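08/09/2023

Written in pieces, first at the gate in Ekbridge and then on the train to Homov, so the order may be off.

We left the apartment at five in the morning with one suitcase each and the food bag. The cab was early. Elfriede had not finished her coffee and carried the cup down with her, and it is now riding in my coat pocket wrapped in a sock. The flight was delayed 2 hours. They moved us to a different gate and then moved us back.

I slept on the plane and woke up when the meal came. Noodles, a roll, a square of cake. I kept the roll. Elfriede watched the map on the seat screen nearly the whole way and told me the names of the rivers.

At the other end the line for passports was long but it kept moving. The officer asked how long we were staying and I said until November, which made him look at the form again. He stamped it anyway. I changed 200 at the booth by the exit and got a bad rate. I should have waited and done it in town.
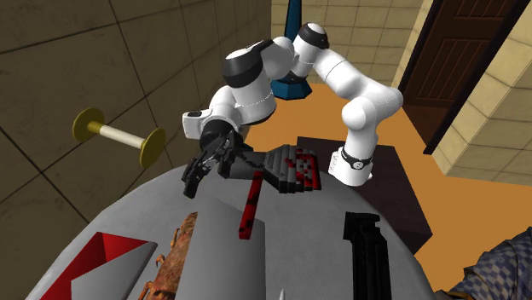
The train

The tickets were for the slow train. I had thought I booked the fast one. Hannelore Kramer had written that we should sit on the left side for the lake, so we did, but it was dark by the time we passed it and all I saw was my own face in the window. Elfriede said she could make out lights on the far shore.

A woman across the aisle had a basket of plums and gave us some. We had no language in common. I gave her the roll and she seemed glad to have it. She got off at a small station with one lamp, and a boy was there to carry the basket.

My left knee is stiff from the seats. I walked the length of the train twice. The dining car was closed but a man at the counter sold me tea through the half door.

Homov

We got in late. The guesthouse is up a hill from the station and the wheels of my suitcase are not made for cobblestones. Our room is on the third floor at the back. Two beds, one chair, a window that opens onto a roof. The hot water takes a while to come. Hannelore had left a note at the desk with a bus timetable and the address of a bakery. She will meet us tomorrow before lunch.

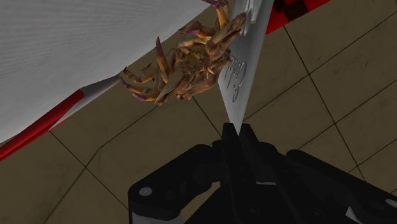

The black gripper and the white plate.

Elfriede was asleep before I had my shoes off. I washed out two shirts and hung them over the chair. I still need to write to my sister, buy a card for the phone, and ask at the desk about the bus to Jasamell. The timetable shows one in the morning and one at night, and I would like to take the morning one.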